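3.2 Survey of households

Small lenders rarely publish what they expect house prices to do, so we asked borrowers what they expected instead. The survey was sent to 1,000 households in Flusmont and Jarnlow in March, and 600 replied. Each was asked what their home would sell for now and what it would sell for in a year.

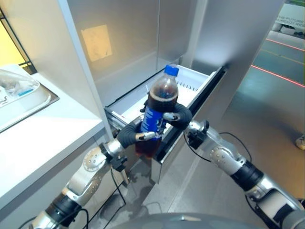 3.3 Asking prices

The second source is a set of 300 listings from the Besnard agency. We kept only homes that had been on the market for at least six weeks, and recorded the first asking price and any later cut. Flats above shops were left out, as few of them
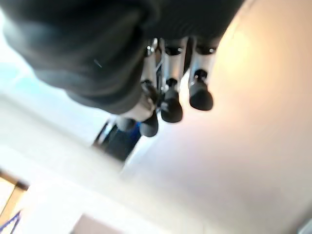
change hands in either town and their prices depend heavily on the lease. New homes on the Drarkgate estate were kept in, but are shown separately in the tables.

4 Results

Most owners put the present value of their home above the asking price of similar homes nearby. The gap was wider in Jarnlow. Owners who had bought recently were closer to the listings than those who had not moved for many years. 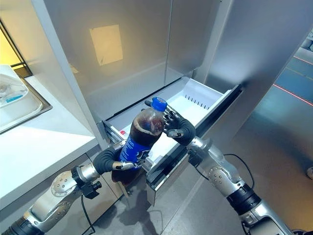 Figure 6. Bottle with a blue cap and blue label, held above an open freezer drawer.

Expectations for the coming year were more mixed. Owners with a fixed rate tended to expect no change, while those due to remortgage more often expected a fall. We did not ask about income, so we cannot say whether this reflects the loan or the household. 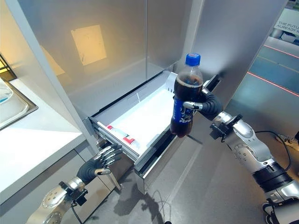 Housing and Household Finance Group, Department of Economics

Replies from Drarkgate were too few to treat alone and are counted with Flusmont. Leaving them out makes little difference to the results for owners with a fixed rate.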